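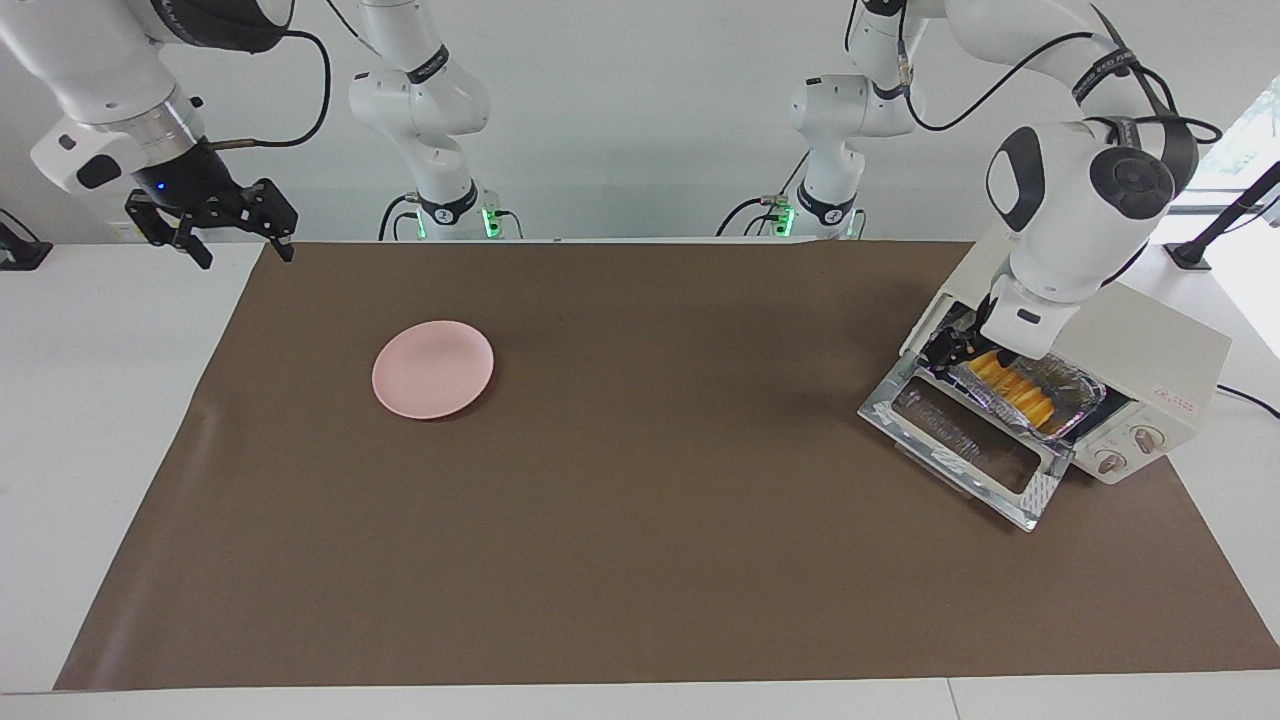
I've been cooking in a little countertop oven for most of my meals since we moved to Ruawai, and I'm still finding new reasons to love it! It heats up while I'm chopping, it doesn't turn the kitchen into a sauna in February, and it does a tray of vegetables every bit as well as the big one. The first thing I'd tell anyone starting out is to give it room and put something under it. A big mat that reaches well past the oven is perfect, like the brown one on this white table, and I'd angle the oven a touch so you can get at the front without the lowered door sticking straight out at you. Then line your tray with foil, crumpled is fine (mine always is), and lay the food side by side in a row. That's most of what there is to know, but I've got plenty more to say, so put the kettle on.

Foil first

Crumple the foil lightly before you smooth it back over the tray. All those small ridges lift the food a little, so it browns underneath and doesn't weld itself to the metal. Keep the edges tucked inside the tray. Loose foil flapping near a heating element is a bad idea, and it can block the air as well. Never line the floor of the oven itself unless your manual says you may, as plenty of them say no. That's what the crumb tray is for.

If you're doing anything sugary or sticky, rub a few drops of oil over the foil with your fingers. It takes seconds and saves you picking silver bits off your dinner.

Sweet potato in a small oven

My favourite thing to make, by miles. Cut them into slices as thick as your finger and try to keep them even, because thin ones will be black by the time the thick ones are soft. Dry them on a clean tea towel, then toss with oil, salt and a pinch of smoked paprika if you like it (I like it on nearly everything). One layer only. If they're heaped up they steam and go limp, and you'll blame the oven!

Set it to 200 degrees and turn the slices halfway through. Start checking after 12 minutes, because small ovens vary such a lot. The back of mine runs hotter than the front, so when I turn the slices I turn the tray round too.

Pastries love a small oven as well. Yesterday's croissant comes back to life in a few minutes on a low heat, and sausage rolls go properly crisp again in a way they never do in the microwave.

Working around the open door

A drop-down door is handy but it gets fiercely hot, glass and metal both. I reach in from the front with a long oven glove, the sort that covers the forearm, because the top of the opening is just where your wrist wants to rest. Don't use the door as a shelf. A full tray can tip the whole oven forward, and a lightweight one will go sooner than you'd think. Have a trivet ready before you open up, so you're not wandering about with a hot tray looking for somewhere to land it.

Keep cables well away from the oven too, its own included. I run mine off to the side and never behind where it might touch the casing.

Check what your oven draws before you share a socket with anything. If it's up near 2000 watts, it wants a wall socket to itself, no extension leads, and the kettle on a different one.

Cleaning without the misery

Unplug it and let it go completely cold. Empty the crumb tray every time you cook if you can bear to, and at the very least once a week. Old crumbs smoke, and then everything tastes of old crumbs.

For the glass, mix bicarbonate of soda with a little water until it's like toothpaste, spread it on, and leave it for half an hour. Wipe off with a damp cloth, then again with a clean one. It shifts brown splashes beautifully. Keep the paste well off the elements and go gently round the metal edging, where grease likes to hide.

Pale housings show every fingerprint, I'm afraid. A drop of washing-up liquid on a well-wrung cloth, then a dry tea towel, and it looks new again. No scourers! I scratched my first oven that way and had to look at it for years.

The mat wants attention too. Lift it, shake it outside and wipe both sides, and do the table while you're there. Do check that whatever you use can take the heat, and if the oven's feet leave marks, shift it along a bit now and then.

A few odds and ends

Cut foil sheets to size and keep a stack in a drawer. I do a whole roll in one go with the radio on.

Half a lemon in a small ovenproof dish of water, warmed through for ten minutes, sees off fishy smells.

Frozen chips need less time than the packet says in mine, but more in my sister's, so try a small batch first and write the time on a bit of tape inside the cupboard door.

Next time I'll be on to baking biscuits six at a time, which is dangerous knowledge in this house.

Posted August 31, 2020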